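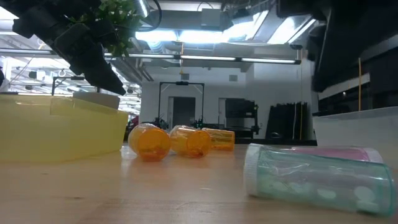

Tin-yau Liao wrote in to say that the second half of the book is a good deal better than the first, that the chapter on swimming at night ought to have come much sooner, and that anyone who gives up before the lake thaws is missing the part people will still be talking about in March.

Well, I went back and read it again with that in mind (I'd been a little grumpy about the opening myself, I'll admit), and I think I agree with most of it. The book is Wing-yan Wu's Cold Side of the Lake, our pick for the winter reading list, and for those of you who missed the last newsletter, it's the story of a woman who learned to swim properly as a grown-up and then spent the better part of two years getting ready to cross Lake Idum, end to end, without a wetsuit. It isn't a long book. I read it in two evenings with the dog on my feet, and then I lent it to my sister, and then of course I needed it back to write this.

What I liked most is how ordinary she lets it all be. There's a whole stretch where she is swimming lengths before work in the old Gukomdale pool and all she wants to talk about is the locker that sticks, and the man in the next lane who hums, and whether a boiled egg is enough breakfast. If you've ever trained for anything at all, even a charity walk, you'll know that this is how the time really goes. Then without much warning she's in open water for the first time, she can't see her own hands, and she turns around and goes home. She goes home four times, I think, before she stays in. I found that a great comfort!

Where I part ways with Tin-yau a bit is on the family chapters. Yes, they slow things down, and yes, there is more about her uncle's boat than a reader strictly needs. But I was glad of them later on, when the boat comes back into it (I won't say how), and I don't think the crossing would have meant as much to me without all those Sunday lunches sitting behind it. My one real complaint is the maps. They're tiny and they're gray, and I had to hold them right up under the lamp to find where Kimov Point was supposed to be, and it matters, since that's where the current gets her.

The writing is plain and friendly all the way through. She's funny about goggles. She's very good on being tired, and on the odd things you get angry about when you're tired, such as songs. I'd happily hand it to a person who has never swum a stroke, and I'd hand it to a fast teenager too, though the teenager will probably skip to the race times at the back like mine did.
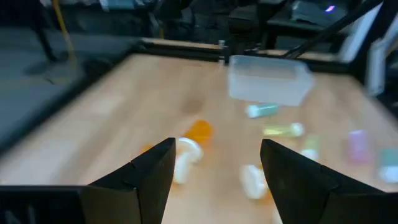
Coming to the reading night

We'll be talking about the book on 11/14/25, upstairs at Hinojosa, starting at 7 once the shop has closed. Wing-yan has kindly said she'll join us for the first hour. She'll read a few pages and answer whatever you'd like to ask, and I'm told she doesn't mind being asked about the egg. There are 20 chairs up there and a window seat that holds two if they're friendly, so do let us know if you're coming. A reply to this newsletter is plenty.

You don't have to have finished. You don't even have to have started, although we'll be talking freely about the ending after the break, so bring a coat and go stand on the landing if you're saving it. Hinojosa has copies behind the counter at $11 for readers on our list, and the library has two more, both out as I write this but one is due back any day.

If you'd like something to think over beforehand, I keep going back to the page where her coach tells her to stop counting strokes. She's been counting in her head since the pool, up to 100 and over again, and she just can't quit, and it goes on bothering her right through to the crossing. I'd love to hear what other people made of it. My husband counts stairs and says he felt seen.

One more small thing, for the swimmers among you. A few people have asked whether there might be a group outing to the Idum shore after the book is done. It would be a short dip for those who fancy it and soup from a flask for everybody else, and I'm firmly in the soup party. Nothing is settled yet, and it won't be until the weather turns, but if you like the sound of it please put the word SOUP in your reply and I'll keep a list.

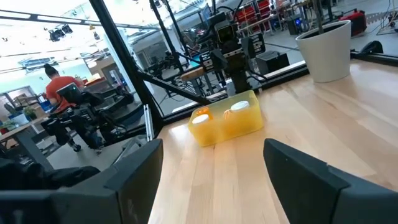
A yellow bin on the table, with daylight from the windows.

Next up on the list is a cycling book, much longer, with a great many hills in it. More on that next time.

888 views · 11 comments · Share

Search this site... Go

We use cookies to remember your preferences. Accept Manage settings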